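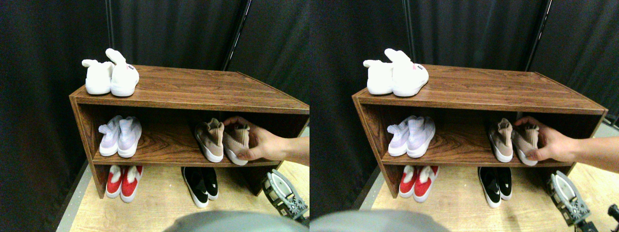
Chapter 12
Storing Footwear in the Hall

Search this book Enter keywords Go

A low rack with a flat top and one shelf gives three levels for shoes: the top, the shelf and the floor beneath. Each pair is kept together and set down side by side. Soft slippers may stand on the top, where nothing presses on them. 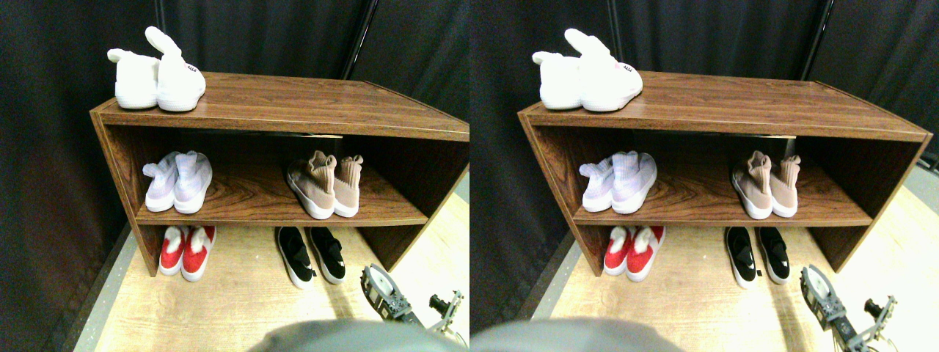 Photograph: Drurley Household Studies

Knitted shoes with loose collars need more height than width. Measure the tallest pair with its collar raised, then add 2 cm to find the least clear height of the compartment. Fabric parts should be checked for trapped folds before the pair is put away.

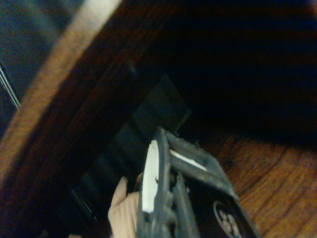
According to Ó Flaithearta, a gap between pairs is worth more than an extra shelf, as shoes packed tightly are pulled out by the collar and soon lose their shape.

Section 12.2 deals with boards and plain timber surfaces. The Fevlow method of working out shelf length is given on page 354.

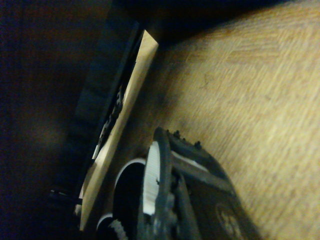

Fig. 12.4 Pale wooden plank and surface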